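Wire shelf on the back of a standing desk – safe or not? And where does the fruit go

Posted in Home Office & Small Spaces, 20 Oct 2026

Devendra Shukla
Small room, no floor space left, so the black wire mesh shelf went up on the desktop, at the back against the wall.

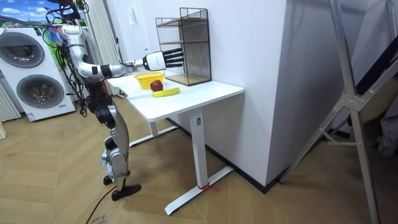
Desk is white, T-shaped feet, and I want to start raising it to stand in the afternoons. Two worries. One, does the shelf tip or walk forward when the top moves. Two, I keep snacks in a shallow yellow plastic basket near the shelf, normally an apple and a banana, and they never seem to stay in it. Would it be dumb to put the basket up on the shelf? Desk is a Flasta, paid 401 for it, manual is long gone. Don't really want to drill into the wall, lease is up in December.

Severyn Yatsenko
Had pretty much this setup for two years. Some things:

Weigh the shelf loaded. Bathroom scale, you hold the stuff, subtract yourself. Then find the sticker on your desk, usually underneath or on a leg. Mine was a Kalinowski and said 72 kg but don't go by mine, yours could be way less.

Heavy stuff on the bottom shelf. Printer paper, books. Top is for light junk only.

Rubber shelf liner under the feet of the unit. Mine crept forward maybe an inch a month without it, stopped after.

Do NOT screw the shelf to the wall if the desk is going to move. Shelf stays put, desk goes up, something bends. Clamp it to the desktop or zip tie it to a clamp – no holes, so the lease is fine too. And leave a bit of a gap at the wall so it dosen't scrape the paint on the way up.

Basket on the shelf is fine, low down. Slotted ones let crumbs thru so put a paper towel in the bottom. I'd keep the banana away from the apple, goes brown faster.

trurker_fan
just get a Trurker cart and put it next to the desk. 40 bucks. shelfs on desks always look messy imo

Devendra Shukla
No room for a cart, thats the whole problem lol. Severyn thanks, found the sticker, well under. Getting liner and two clamps tonight. Banana can live in the kitchen.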